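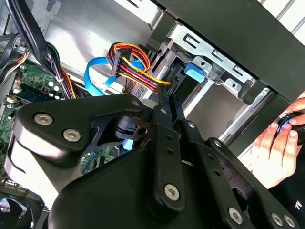 Enciclopédia > Informática > Computador de mesa

O computador de mesa é, como o nome deixa adivinhar, um computador pensado para ficar num só lugar — em casa, na escola ou no escritório.

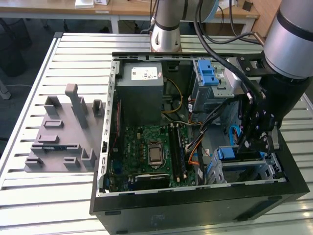
A placa-mãe reúne o processador e a memória, e a fonte de alimentação fornece energia a todo o conjunto.
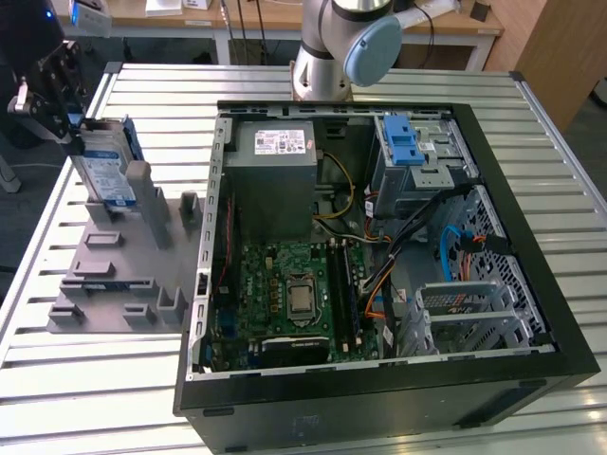
p. 66

Muita gente ainda guarda com carinho a sua primeira torre, já com 8 GB de memória

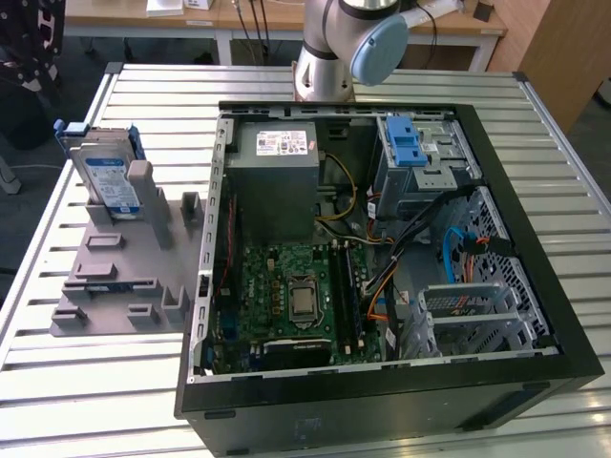 ou bem menos, e vai trocando peças com gosto ao longo dos anos.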